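Print this page | E-mail to a friend

Open day at Cirkach: the old rocker shows us around

I went to the Cirkach open day in April expecting a museum and got a sales pitch with a drum kit in it. The old studio, where Clodagh Dunne cut her first two albums, has been sold to a management firm called Tudau, and they would like you to know it is "a living creative space." It also has a gift shop.

Tickets were $24. For that you get the live room, the tape store and a short talk from Dunne herself. She was good company, dry and a bit hoarse, and she told the story about the broken mike stand that every fan can recite. I'd have paid for an hour of her. We got less than half that, and then a man from Tudau took the microphone and talked about "the brand."

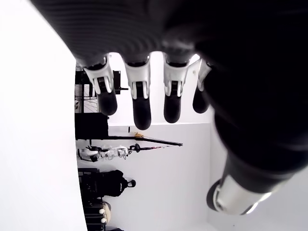
Four black fingertips and a thumb, with white covers at the joints.

The tape store holds 384 reels, according to our guide, Firouzeh Mazandarani. I asked how many had been transferred. She said the work was "ongoing," and to her credit she looked embarrassed. The reels I most wanted to hear about, the Mac Giolla sessions, weren't mentioned until somebody in the back row brought them up. They may come out under the studio's new label, Cirka. No date.

More than 80 people were on my tour, which is too many for a control room. I saw the famous desk over a stranger's shoulder.

Comments (3)

marnie_k: I was on the morning tour and she sang a verse! Did you not get that?

Bassline Pete: $24 and no parking. Pass.

tapehead: The Mac Giolla stuff has been "coming" for years. I'll believe it when I'm holding it.

Print | E-mail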